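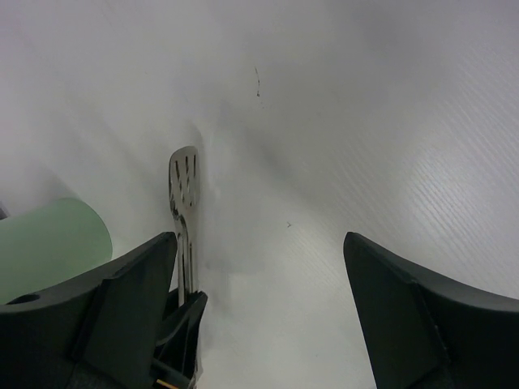 Jislow Gripper Kit: Kitchen Tools Sample Set

Version 2, 16 January 2021
Maintained by Emmett Mercado and Gleice Nogueira, Tesberg

What is in the set

The set holds 342 recordings made with the Jislow two-finger gripper kit on a benchtop arm. It ships with the kit so that buyers can check their own install against ours before collecting anything new. All recordings use household utensils and other small objects on a white surface. The slotted stainless steel spatula is the main test item, as its thin neck and shiny blade caused the most trouble in our trials of the kit.

Each recording includes:

- colour video from the wrist camera
- finger opening, commanded and measured
- joint positions of the arm
- a one-line task label in English
- a pass or fail mark, entered by the operator

Folder layout

recordings/ one numbered folder per recording
labels.csv task labels and pass or fail marks
calib/ wrist camera calibration, one file per session
tools/ playback script and format checker

Getting started

1. Unpack the archive onto a local drive. Playback over a network share is slow.
2. Run the format checker in tools/. It should finish without warnings.
3. Play back any recording and confirm that both fingertips are in view at the lower part of the picture. If only one is, your camera bracket is fitted a notch off centre.
4. Load the matching calibration file before you compare finger positions.

Fingers

The recordings use the dark grey faceted fingers from the standard kit. The soft fingers sold by Havlow fit the same mount but sit further forward, so the calibration files here will not suit them.

Known problems

Polished metal throws highlights that change as the wrist turns. Segmentation models we tried often lost part of the spatula blade, mostly around the slots.

The surface was not wiped between every recording. Specks and small marks are left in the video and have not been edited out.

In 22 recordings the measured finger opening lags the video by a few frames. They are flagged in labels.csv under the column "lag".

Using it with other arms

We have tested playback on the Durrani arm only. The joint order for other arms has to be set by hand in the playback script.

Licence and support

Kit owners may use and modify the set for research and in-house training. Please don't redistribute the video. Faults in the files can be reported through the support form on your Jislow account, with the recording number included. Corrected files are planned for April.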